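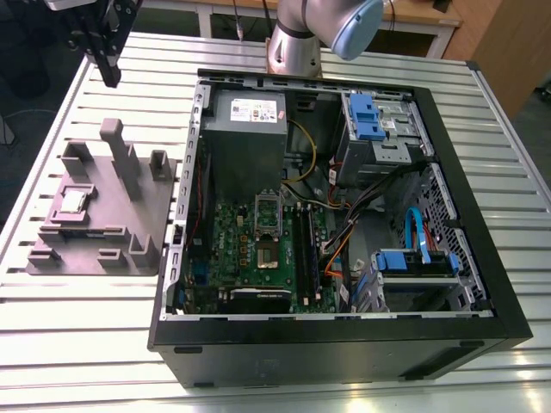

Seating a processor takes a practiced technician well under a minute. The socket lever goes up, the retention bracket swings back, the chip drops in under its own weight, and the bracket closes over it. Almost no force is needed until the last step. The job has stayed with people for decades, long after machines took over the soldering of the board underneath.

Privetmont, a refurbisher of office desktops, has spent most of a year trying to hand the job over. Its shop takes in machines returned from leases, replaces processors and memory where needed, and sells them on. The units arrive in mixed lots. Two towers of the same model may differ in how the power leads were routed by whoever last had the panel off, and this turns out to matter more than the chip.

The company began with a plain question: which bench tasks could a single arm do today, at a cost that made sense, without redesigning the computer? It drew up a list and sorted it by what the hand has to feel.

**Rigid parts, known places**

Processor placement ranks as one of the easier entries. The chip is square and stiff. A printed fixture with a recessed pocket presents it at a known height and angle, so the gripper does not have to search for it. The socket is fixed to the board, the board is fixed to the case, and a camera can find the case on the table.

The tolerances are less kind. A land grid socket has a field of fine spring contacts that bend if a chip lands on one corner or is dragged sideways. A bent contact usually means a new motherboard. Privetmont's limit on lateral error at release is 60 microns, tighter than the arm's own repeatability, so the last part of the descent is run on force feedback. The arm lowers until it detects contact, makes a small spiral motion, and lets go when the resistance drops.

Over 900 placements on scrap boards, the controller software from Truden brought the failure rate low enough for the shop to move to boards it intended to sell. Most remaining failures came at pickup. A chip gripped slightly off center tilts on the way over, and the tilt is hard to see from above when the socket sits beside a tall bracket and a row of memory slots.

Closing the bracket is a separate skill. It takes a firm push along an arc, with the load rising sharply near the end. An arm under position control will either stall or push through whatever is in the way. Privetmont still has a person do it, and the same person applies the thermal paste and mounts the cooler.

**Cables**

Everything soft is at the other end of the list. Drive leads, front panel wires and power bundles cross the board at no fixed height. They spring back when moved. A two-finger gripper can pinch a cable, but pinching does not tell it where the other end will go.

Yadav, which builds test benches for assembly research, measures this with a routine it runs on donated towers. The arm has to clear a cable from above the socket, keep it clear, and complete a placement. In its last round of 305 attempts, the arm finished fewer than half without help. A person standing at the same bench does the clearing with the back of the other hand and rarely notices doing it.

Two arms help, at more than twice the price once the collision planning is paid for. A simple hook or clip, put on by a worker before the case reaches the cell, helps nearly as much. Privetmont chose the clip.

**Speed and cost**

The cell's cycle time for one processor is around four times that of a technician. It can run overnight, which closes part of the gap, but only if cases are loaded and clipped beforehand. The shop handled 3618 towers last quarter, and the cell touched a small share of them, all from a single product line.

Changing to another line means a new fixture tray, a new camera calibration and a day of trial runs. The tray is the cheap part. It is printed in-house and can be revised in an afternoon. Calibration takes longer, and it drifts if the table is bumped.

Pliltis, a maker of small-appliance service tools, reached a similar result from the other direction. It tested an arm on home repair chores such as swapping a vacuum belt or a coffee maker gasket. Screws and flat covers went well. Anything that had to be stretched, tucked or threaded did not.

Privetmont plans to add memory modules to the cell in the spring. They are rigid and keyed, and they need a straight push with a clear end point. Cable reconnection has no date on the schedule.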